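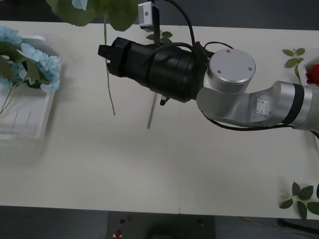 Figure 1. Gripper above a white tabletop.

Filed under: Regional Geography

3. Setting

Gerstead lies on the Usutus, which enters from the north and leaves through the Cisternas gap. The municipality had 2969 residents in May.
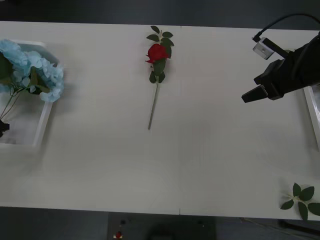 The eastern parishes drain to the Undudex, a seasonal stream. Their boundary with the western parishes is straight and hard to find on the ground, much like the faint seam between the two table panels.
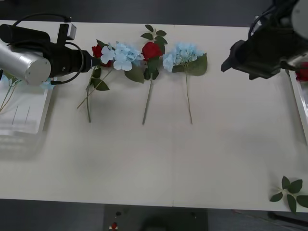 Vol. 10, p. 282

South of the gap the valley floor widens and settlement is sparse.

We use cookies to improve this site. Accept | Settings

Comments
Octavio Salinas: Is the Undudex gauged?
mapreader: Only at the lower bridge, I think.
K.: The parish line moved after the survey.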